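Lindalva Frota has been drawing Flillham for nine years, first as a webcomic and now as a printed series. We talked to her on a Tuesday afternoon at the shared studio where she works, shortly after she turned in the last pages of the Penum storyline. Shiyu Fang, who does the lettering and edits the scripts, joined us for the second half.
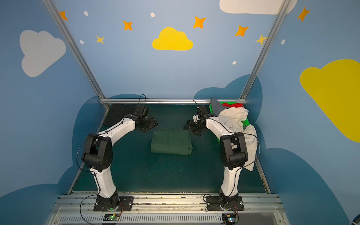 Issue 32

Frota starts every chapter with the map. Flillham is a river town, and she wants to know which side of the water a character is standing on before she writes a word of dialogue. "If Namell is on the north bank, she has to cross the bridge to get to the market," she said. "That gives me two pages with her walking and thinking. If I forget the bridge, readers write to me."

Namell was not supposed to be the lead. In the first draft she was a ferry clerk who sold the hero a ticket and said one line. The hero was a soldier named So, and the whole first volume was planned as his story. Frota drew three chapters that way and threw them out.

"So was boring to draw," she said. "He had a good coat and that was all he had. Namell kept looking at him as if he was wasting her time, and I agreed with her."

So stayed in the series as a supporting character. He lost the coat in chapter seven and has been wearing borrowed clothes since then. Frota said she gets more mail about the coat than about the war.

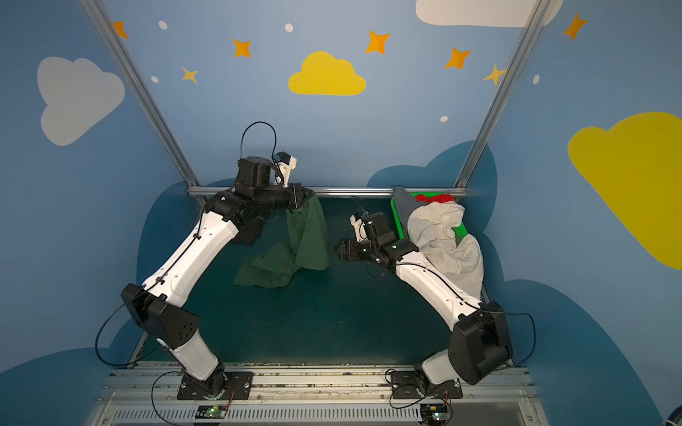
Two arms and a green cloth.

The Penum chapters are a change of tone. Penum is the drowned city upriver, mentioned early on but never shown until this year. Most of those pages have no narration, and some have no speech at all. Fang said that was hard to get used to.

"I would open a file and there would be nothing for me to do," Fang said. "Then the next page would have Namell's aunt on it, and she talks more than anyone."

The two of them disagree about sound effects. Frota draws hers by hand as part of the art, and Fang would prefer to set them as type so they can be changed for translations. For Penum they settled on hand-drawn water sounds and typeset everything else. Fang keeps a list of every effect used so far, so the same door in the same house makes the same noise.
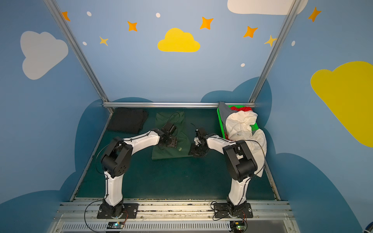 That kind of record keeping matters more as the series gets longer. Frota admitted that Namell's scar moved from her left hand to her right for most of the second volume. It was fixed for the collected edition, but she left one panel alone because she liked the drawing.

Asked how the story ends, Frota said she has known the final page since the ferry clerk became the lead. She has not told Fang what it is. "I've asked," Fang said. "I get told to wait for the script."

The next volume returns to Flillham and picks up with So, who is working at the ferry office and not doing it well. Frota has finished the map and the first seven pages. She expects to have the opening chapter ready in November.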